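Mulligan Kitchens Opens Its Doors, and Most of Its Drawers

I went to the Mulligan open day on Sunday because I have been threatening to redo my kitchen for the better part of ten years and my household had started to suspect I was bluffing. The building is out past the tire place, in a former carpet warehouse that still smells very slightly of carpet. Doors opened at 10. I got there at 10:19, by which time the good parking was gone and so were the almond pastries.

At the desk you get a sticker to write your name on and a tote bag with a tape measure in it. The tape measure is nice. I already own four tape measures, none of which I can find, so I consider the day paid for.

Ruairí Fitzgerald gave the 10:30 tour. He designs most of the display kitchens and has the patience of a man who has been asked about soft-close hinges since breakfast. There were a dozen or so of us shuffling after him, and for the first room we all behaved as if we were in a museum. By the second room people were sitting down in it.

The first room is called Brutska. It is very gray and very flat and has no handles anywhere. You open things by pushing them, and you also open them by leaning on them, brushing past them or gesturing near them with a tote bag. A woman in front of me opened the same drawer three times with her hip and apologized to it twice. Ruairí said it was popular with people who travel a lot for work, and I could see how a kitchen like that would reward absence.

Next door is Himel, which is the one with the paneled doors and the big sink. Everybody loved Himel. Everybody also asked what it cost, and Ruairí has a lovely way of answering that by talking about the drainage. I did get one number out of him. The faucet is $500. I turned it on and off a few times to see if I could feel it.

The part I had come for was the third kitchen, Todulier, because it is small. My kitchen is small. Most of what gets shown at these things would need me to knock through into the neighbors. Todulier has one real run of counter, white with a gray marble pattern, and a wall of little glass mosaic tiles in blue and teal, set on the diagonal. I had told myself going in that I was over mosaic tile. I am apparently not over mosaic tile.

What makes it work is that they have put ordinary things out on it. In Brutska there was a single bowl and it looked frightened. Todulier has a bamboo cutting board with a juice groove, a canister with a bamboo lid, a yellow mug and a brown utensil holder, all at the kind of distance from each other you get when a person has cooked there and then wandered off. The groceries are plush. 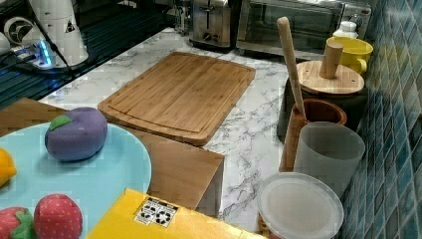
I asked who had done the styling and was pointed toward Tuấn Sầm, who was over by the coffee urn eating the last of something that might have been an almond pastry. He does all the rooms. His view is that people can't picture themselves in a kitchen until there is something in it they could knock over, and that real fruit on a weekend display goes one of two ways, both of them sticky. Last May they used real peaches in Himel and a visitor ate one. So now it's soft toys on a plate, and he says the only loss is that children have to be talked out of taking the strawberries home. I had wanted a strawberry myself and kept quiet.

He also had opinions about counters, and I wrote some of them down on the back of the price list. Keep the tall things against the wall, and keep them together in one clump, where they read as one object. Leave the cutting board out all the time, at whatever angle it lands. If you put it away you'll only chop on a plate. He does not believe in knife blocks, spice carousels or anything described as a station. I went home and looked at my coffee station with some embarrassment.

There was supposed to be a countertop workshop at noon where you could try staining samples with beet juice and red wine. It was well attended, I think mostly on account of the wine. The pale quartz came up clean. The oiled oak did not, and a man beside me who had just put down a deposit on oiled oak went for a walk around the parking lot.

Some practical notes if you're thinking of going to the next one. The tour takes an hour and there is nowhere to sit except in the kitchens. The restroom is through Himel, on the left, and several people opened the pantry first. Lunch was a soup truck, decent, cash only. Staff will let you pull out every drawer and get your head right inside the corner cabinets, and nobody follows you around with a clipboard until you start touching the sample tiles.

I touched the sample tiles. I now have a consultation booked, a blue-green square in my coat pocket that I was told I could keep, and 30 days to decide about the counter.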